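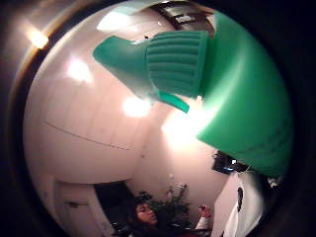
*Frame 225 of the practice clip: green container up close, bright spots behind it.*

## Week 6 notes – fisheye frames and what your tracker does with them

Okay, let's pick up where we stopped. By now you should have the Lolletti starter code running and the practice clip unpacked (1390 frames, so please don't email it to each other). Everything this week happens between the raw frame and the pose estimate, and I'm going to keep pointing back at frame 225 while I talk.

First job, before any features at all: mask the border. The dark ring around the circle never moves with the world, and a corner detector just loves it. If you leave it in, you get a bunch of beautiful matches that all say "the camera is standing still," and your optimizer believes them! Look at the upper left corner too, where there's a bright spot sitting out on the dark rim. Build your mask from geometry, using the calibrated center and radius. A brightness threshold would keep that spot.

Second job: the near stuff. The green container takes up a big piece of the upper right, and it's on our side of the room, so to speak. Say the gripper is carrying something. Whatever it carries moves with the camera, the walls don't, and now you have two motions in one picture. RANSAC will pick whichever has more inliers. Those ridges give you loads of corners, while a plain white wall gives you next to none – so guess who wins.

What I'd like you to try, in this order:

1. Run the tracker with the border mask only and save the trajectory.
2. Add the near-object mask (draw it by hand for now, we'll get to segmentation later) and run it again.
3. Plot both on the same axes and write down where they split.

### Frame 613

This one is the frame I'd use for the rotation part. The room is tipped roughly sideways, so if your code quietly assumes the ceiling is at the top, you'll find out right away. It's also mostly pale wall and ceiling with a big washed-out glow in the middle. Count on few features there, and lean on the IMU for the short term. The useful corners are out toward the edges: the doorway at the top, the leaves of the plant. You also get the dark device with the small lit blue screen, just right of center. Please don't undistort to a flat image first, you'll throw away half of those. Use the fisheye model directly in the reprojection error.

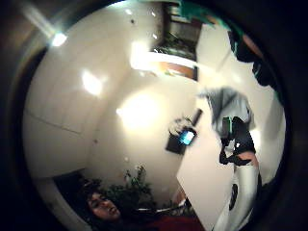

### For the lab

Bring your two plots from above and your calibration file. Linnea Söderlund is running the lab session, and she'll want to see your mask drawn over a frame before she looks at any trajectories (she's right, I've skipped that step and regretted it). If your solver blows up, check the units on the IMU timestamps first.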